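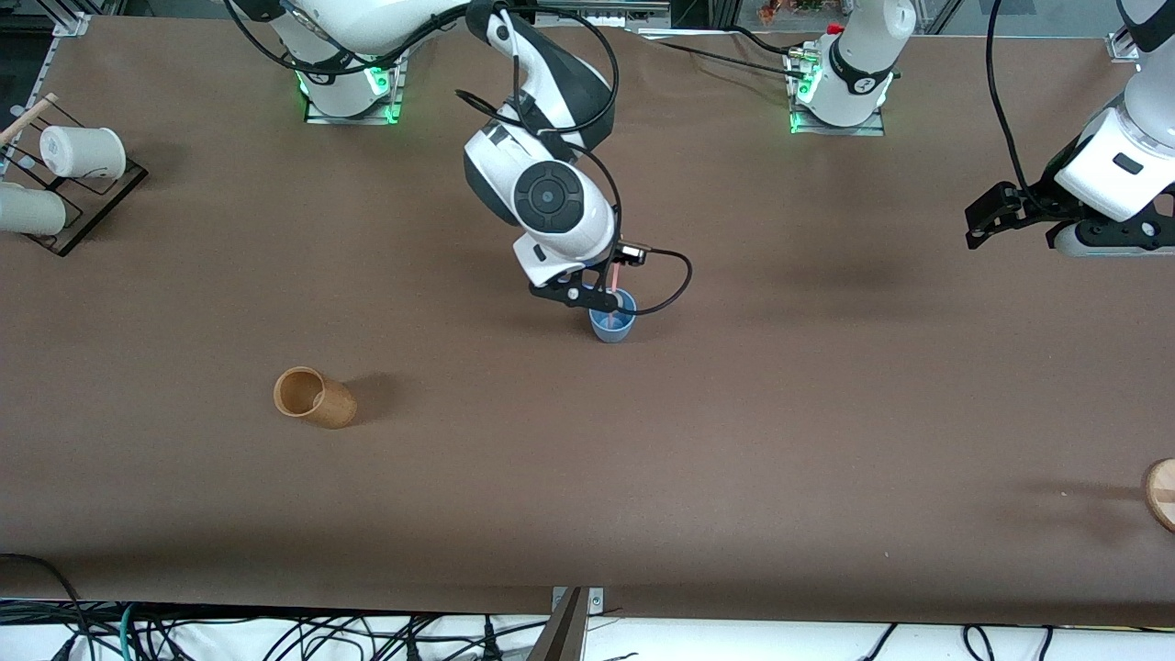
Do racehorses know they're racing?

Grown-ups say all sorts of things about horse racing. Some of them are true. Plenty are just things people have said so often that they stopped checking. Let's look at a few.

"The horse wants to win."

Maybe. Horses are herd animals, and when one runs, the others like to run too. Some push to get in front. But does a horse know where the finishing line is? Nobody has managed to ask one. Maksym Sydorenko rode at Stallthorpe for 13 years, and he thinks most of his horses simply liked galloping in company. One of them, a grey called Fludwood, used to slow down as soon as he had passed everybody, even if there was still a long way to go. Does that sound like a horse who understands prizes?

"Lucky colours help."

The bright shirts jockeys wear are called silks. They belong to the horse's owner and they help people tell the runners apart. If a yellow shirt wins twice in June, someone will tell you yellow is lucky. Ask them how many yellow shirts lost. They won't have kept a list.

"You can tell a winner by looking."

People lean over the rail before a race and say a horse has "a kind eye" or "a good walk". A vet or a trainer can spot a sore leg, and that is useful. Picking the winner is much harder. Try this with a friend: each choose a horse by looking, then choose another by pulling a name out of a hat. Do it for five races and see if looking did any better. Five races is a very small test, so don't believe the answer too quickly, whichever way it goes.

"All racehorses have the same birthday."

This sounds made up, but it is nearly right. In Britain, every Thoroughbred is counted as a year older on 1 January, whenever it was born. It makes sorting races by age easier. A foal born in April still has its real birthday in April. The horse doesn't mind either way, as far as we can tell.

Words to know

Foal: a baby horse.
Silks: the jockey's coloured shirt and cap.
Furlong: an old measure of distance, just over 200 metres. There are eight in a mile.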